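16/10/2025
By the Jestari Project Group

The purpose of this project was to compare two grippers, the Stistel and the Plekeo, on one arm. The task was to move a small cup next to a steel mixing bowl. Each gripper completed 247 attempts under the same controller settings.

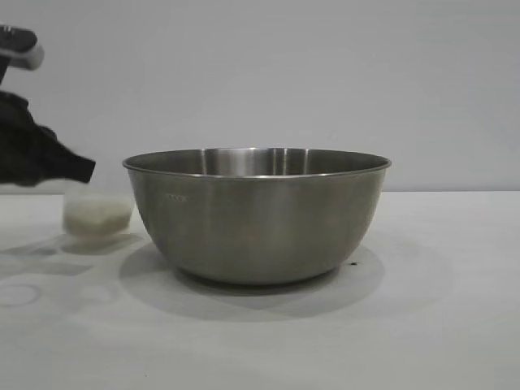 According to Kamata, the comparison should have included a heavier cup, as grip force was held at one level throughout. The group accepts this point. The Stistel dropped the cup 4 times and the Plekeo 36 times.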